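Robotics in Practice - Unit 4 handout
Reading a demonstration: notes after the Bilen open day

These notes go with the July visit and replace the sheet I gave out on the bus. Read them before you start your write-up. If you missed the visit, you can still do the assignment from the notes and the pictures, but talk to Jolien Schouten first about getting the hand-out pack from Bilen.

1. What we were shown

The open day had two parts. In the morning Ward Jacobs gave the talk in the main hall, mostly about where the company wants to be. After lunch we had the chess demonstration, run by Toon Bakker and Daranee Khunthong on their simulator, which they call Tiris. A six-jointed arm, a table, a chessboard, a few pieces. The arm is told to pick up one piece and put it on another square. All of it happens in software, shown on the big screen, with one view from close to the gripper and others from out in the room.

I liked Toon and Daranee, and they answered questions more plainly than the talk did. My doubts are about what the audience was invited to conclude.

2. The claims, as I wrote them down

"The system has done 2000 moves." Moves in the simulator. When Hilde De Bruijn asked how many had been done on a real arm, the answer was 5.

"It handles any lighting." The simulator changes the light between runs. The question is whether it changes it in the ways a real workshop would, with people walking past and the sun going behind a cloud. We weren't told.

"It plays chess." It does not, and to be fair Toon never said so. The move is typed in by a person. The phrase was on the poster by the door and about half of your draft notes repeat it. Please take it out.

"Ready for the warehouse." This came from the morning talk. A chess piece on a flat board at a known height is a long way from a bin of mixed parts.

3. The setup

Look at these before reading on, and write down for each one what the camera would help you judge and what it would hide. 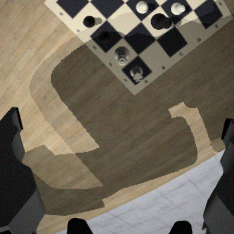
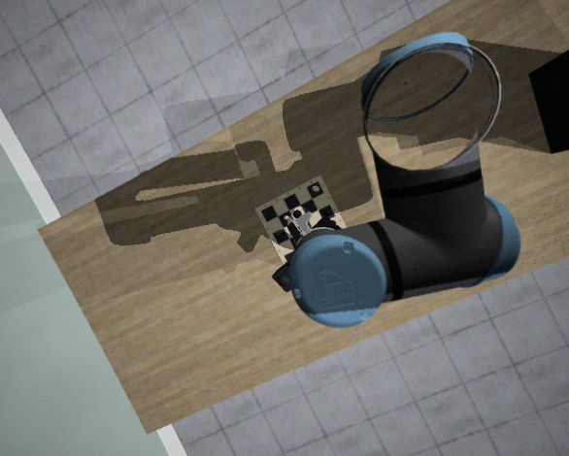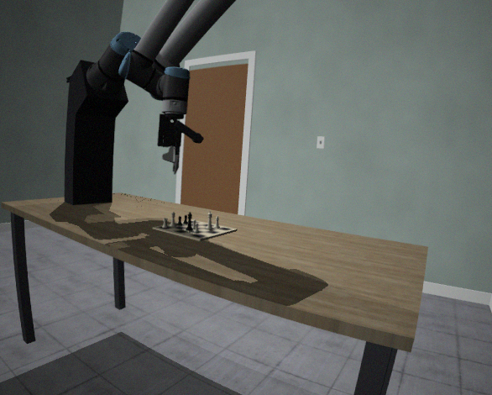

4. Things to think about

Viewpoint. A camera near the fingers is good for the last bit of a reach and poor for knowing where the rest of the arm is. A camera across the room has the opposite trouble. If a company shows you one view only, ask for the other. Bilen did give us more than one, and I give them credit for it.

Shadows. An arm working over a table throws its own shadow on the thing it is trying to see. A dark piece on a dark square is hard enough in good light. Put it in shade and the numbers from the vision part of the system may drop a lot, or may not, and you can't tell from watching. You need the results split by lighting condition. I asked for these and was told they would be sent on. Still waiting.

Contact. Grasping is the part of simulation I trust least. Real pieces slip, tip, and get nudged by the finger on the way in. Simulated ones do whatever the contact model says they do. A run can look perfectly smooth and tell you nothing about felt bases, worn finger pads or a board that slides when you lean on the table. Daranee agreed with this when I raised it, and said the friction values were "set by hand, then left alone". Put that in your notes. It was the most useful sentence of the day.

Crowding. Most of the runs had only a few pieces on the board, well short of a full set. Ask yourself what happens to two open fingers coming down between neighbours in an opening position. The tall pieces matter too, as the gripper has to clear them on the way across.

Resets. When a run went wrong, the whole thing was back at the start within a second. On a real bench somebody picks the bishop up off the floor. A success rate that leaves out the resetting is only half a cost.

5. The success rate

The brochure says 100 per cent on "standard moves". I could not find a definition of a standard move anywhere in it. In the afternoon session I saw 2 runs stopped early, and neither was mentioned in the wrap-up. That doesn't make the figure false - they may not have been standard moves - but it does make it a figure you can't use. Don't quote it in your report without saying so.

Compare the Masto handout from unit 2, where the failures were listed in a table, with a reason beside each. It was a duller day out and a much better document.

6. What simulation is good for

Some of you will now want to write that the whole thing was a waste of time. I don't think that either. You can try an arm in a hundred bad poses without breaking it. You can check reach, check for collisions with the stand, and find out early that a camera is badly placed. Students on the Batista project last year found a mounting mistake this way and saved themselves weeks. My complaint is with counting those runs as if they were deliveries.

7. For your write-up

Pick one claim from section 2. Say what you saw that bears on it, what you were told, and keep the two apart. Then describe one test on a real arm that could show the claim to be wrong. Give the number of trials and say what counts as a failure before you say what counts as a success.

Two pages, no screenshots from the brochure. Hand it in at Jolien's office before 4 pm on the due date in the course outline. Late ones go to me, and I mark more slowly than she does.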